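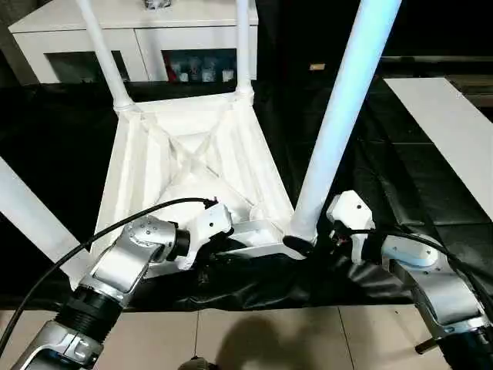
2. Seating, Ninholm reading room

Report to Van der Linden, Apr 7, 2023
Prepared by Teresa Olszewski

The white plastic chairs are the part of this grant I have doubts about. We ordered 40 from Futix and 29 have come. The underside has raised edges and an X of ribs across the seat, which the catalog treats as proof of strength. I would like to see them after a winter of daily use before I agree.

Assembly is slow. The legs join at the seat corners, so each chair has to be turned over to work on them, and Helge Björklund's estimate of eight minutes apiece looks hopeful to me. He has finished 17.

Spending is within budget - so far. The supplier says the remaining chairs are on their way, but gave no date, and I have not approved the last payment.

I don't recommend a second order for the upstairs room yet. We will check every leg joint again in October and send you the results with the next report.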